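Bloques de formas Pálfi: dos meses de uso en el aula

Compré el juego de bloques Pálfi en abril, en la tienda en línea de Cundaseo, para el rincón de construcción de un grupo de infantil. Costó 30 euros y el envío fue aparte. Buscaba piezas de colores lisos, sin dibujos ni letras, y que no hicieran mucho ruido al caer.

El color es lo mejor. El rojo, el azul y el amarillo se distinguen bien entre sí, también por la tarde con la luz encendida. Las caras superiores son planas, así que se puede apilar casi todo. La estrella es la excepción: sostiene bien un cubo encima, pero colocada de canto se cae siempre.

El cilindro rojo tiene la cara de arriba con una textura fina que se nota al pasar el dedo. A los niños les gusta y a mí me complica la limpieza - la tiza se mete ahí y hay que usar un cepillo. El triángulo tiene las puntas bastante marcadas y yo no se lo daría a un menor de dos años.

Emese Farkas, mi compañera del aula de al lado, tiene el juego de Rudness, que cuesta 15 euros menos. Las piezas pesan menos y resbalan más. Para clasificar por color sirve igual; para hacer torres prefiero el mío.

Lo usamos encima de un tablero de madera clara, y así se recoge todo de una vez.

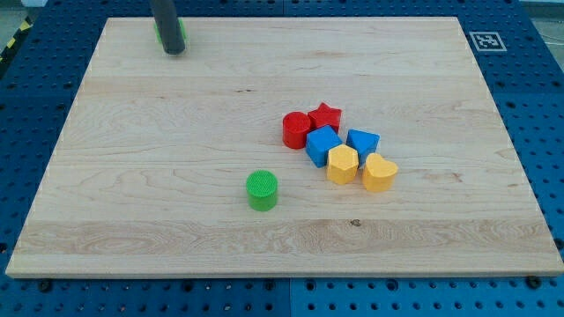
Bloques rojos, azules y amarillos sobre el tablero, con el cilindro verde aparte.

Le falta una caja decente. La de cartón se rompió en la primera semana y ahora guardamos las piezas en una bolsa de tela. Nota: 4 de 5.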